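Chapter 7
Fruit After Harvest

Learning goals

After reading this chapter, you should be able to explain why a picked fruit is still alive, tell apart fruits that ripen off the tree from fruits that do not, and describe how temperature and humidity affect storage life.

7.1 A living product

A fruit does not die when it leaves the tree. Its cells go on taking in oxygen, breaking down sugars and acids, and giving off carbon dioxide, water vapor and heat. This process is called respiration. On the tree, the fruit can replace what it uses. After harvest it has only its own reserves, and storage life depends largely on how fast those reserves are spent.

Growers in the Primska valley have dealt with this problem for generations. The valley sits 239 meters above sea level and sends most of its citrus to the market town of Flusten. Before the cold store was built, fruit picked in the morning was kept in stone sheds until evening and moved at night. The practice was sound. Warm fruit respires faster than cool fruit, and a few hours in the sun can take days off its life in the store.
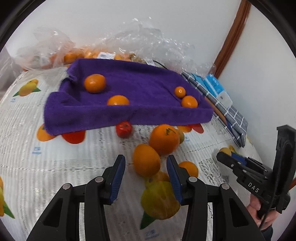
Respiration rates differ widely from one kind of fruit to another. Citrus fruits respire slowly and keep for weeks under good conditions. Berries respire quickly and may spoil within days. Apples fall between the two, although some late varieties can be held for many months in a cold room with reduced oxygen.

7.2 Two patterns of ripening

Fruits are usually placed in two groups. Climacteric fruits, such as apples, pears and bananas, show a sharp rise in respiration as they ripen. They also produce a large amount of ethylene, a gas that acts as a plant hormone. These fruits can be picked firm and ripened later.

Nonclimacteric fruits, such as oranges, lemons and grapes, show no such rise. They do not become much sweeter once picked, so they must be harvested at eating quality. Skin color is a poor guide here. An orange may be fully mature inside while its peel is still partly green — cool nights are needed to bring out the full color.
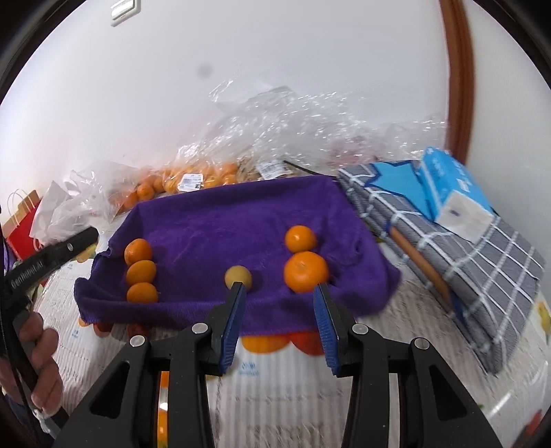

The Zwane packing house tests maturity by comparing sugar with acid in the juice. In one season it took 3128 samples and found that fruit from the same orchard could differ by as much as 2 weeks in maturity, depending on which side of the tree it grew on.

7.3 Water loss

Most fresh fruit is more than 800 grams water per kilogram. Losing even a small part of it causes the skin to shrivel and the flesh to soften. The natural wax on the peel slows this loss, and washing removes some of the wax. Packers often apply a thin food-grade coating to replace it.

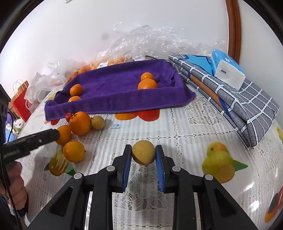 Humidity in the store matters as much as the coating. Dry air pulls water through the peel, while very damp air encourages mold. The Sakov store, described in section 7.5, keeps its citrus rooms at 90 percent relative humidity and checks them twice a day.

Key terms: respiration, climacteric, ethylene, maturity, relative humidity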